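Can a machine sweep the pavement outside a shop yet?

Home and Workplace Gadgets > Robots and automation

Posted by plikarfan, 11/05/2022

I help run a row of shops and the morning job I hate most is the pavement. Sweep the slabs, get the muck out of the joints, wipe down the panels under the windows, then do it all again when the leaves come down. My nephew reckons a robot could do the lot by now. I've been playing with a street simulator called Grurkevgate in the evenings, which lets you send a pretend sweeper down a pretend street, and I'm honestly half convinced. Has anyone got one working on a real frontage?

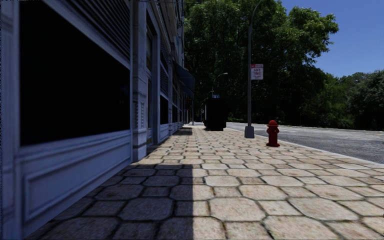
mopandbucket wrote:
Sweeping in a straight line has been sorted for years, it's the edges that do for them. My Jukus does the stockroom floor lovely and leaves a strip of fluff along every single wall. I still go round after it with a dustpan, so what have I saved? Ten minutes, maybe, and I've got another thing to charge.

plikarfan wrote:
Fair, but ten minutes every morning adds up! And a shop frontage is mostly one long wall. You've got pilasters sticking out along it in the simulator and the sweeper does slow down at each one, but it follows the base pretty well. The lamp post and the hydrant it gives a wide berth. Too wide if you ask me, it leaves a big ring of unswept paving round both.

northbound_kev wrote:
The shadow is what would worry me. Half your pavement is in deep shade and half is in full sun with a hard line down it. We trialled a floor scrubber in our warehouse and it stopped dead at the stripe of light from the loading door every sunny afternoon. Thought it was a step. We ended up hanging a bit of old curtain.

teacosy wrote:
Kev, that's a camera problem. The ones with lasers don't care about shadows at all. Ours at the garden centre trundles in and out of the polytunnels all day and never blinks.

northbound_kev wrote:
It was sold to us as having both, for what it's worth. Maybe ours was a dud. I'd still want to see it on a bright day before I handed over any money.

greyslate wrote:
Can I be the misery here. Those odd-shaped stones have joints, and the joints are where the dirt lives. A spinning brush goes over the top and makes it look nice for an hour. You want a stiff broom and a bit of elbow, or a pressure washer if you don't mind losing the sand. I did a yard like that for years and the stains laughed at every machine I hired.

plikarfan wrote:
The simulated ones have got brownish marks on them too, the bit nearest the start especially, and the sweeper just counts them as done once it's gone over. It gave me a score of 1,253 for my best run and I've no idea what out of. So yes, I take the point, it has no clue what clean means.

mopandbucket wrote:
That's my whole argument in one go. It knows where it's been. I know whether the floor's dirty.

teacosy wrote:
I think you're all being a bit hard on them. Does the pavement need to be spotless, or does it need to be free of crisp packets by opening time? If it's the second, a machine can do that now. I'd have one tomorrow and do the corners myself on a Friday.

bellweather2 wrote:
Nobody's mentioned people. An empty street is easy. Put a pushchair, a dog and a delivery bloke with a cage on it and your sweeper will sit there flashing its lights till lunch. We had a Carnegie on hire at the precinct (nice machine, very polite) and it spent most of Saturday waiting for a queue to move.

plikarfan wrote:
Ha, I can't add crowds, or not in the version I've got. There's no traffic on the road either. I could send it out at six when it's quiet, I suppose, but then I'm up at six to let it out.

greyslate wrote:
And the kerb? What happens at the kerb?

plikarfan wrote:
It went over it 2 times out of 20 and carried on down the road quite happily. Not great.

northbound_kev wrote:
Not great!! I'd call that a no, then.

teacosy wrote:
Or you put a boundary in. Ours has a wire round the car park and it has never once gone over. It cost us around 200 quid to have laid. You couldn't dig up a public pavement for it though, so that's a question for the council before anything else.

mopandbucket wrote:
And who does the window panels? It was in your first post and we've all walked straight past it. I've not seen anything that can wipe a recessed panel with moulding round it. I can barely do it myself without a toothbrush.

plikarfan wrote:
No, the panels are still me. I'm going to ask for a demo of a real one in November when the leaves are at their worst, and I'll post back with how it does. Keeping the broom in the meantime.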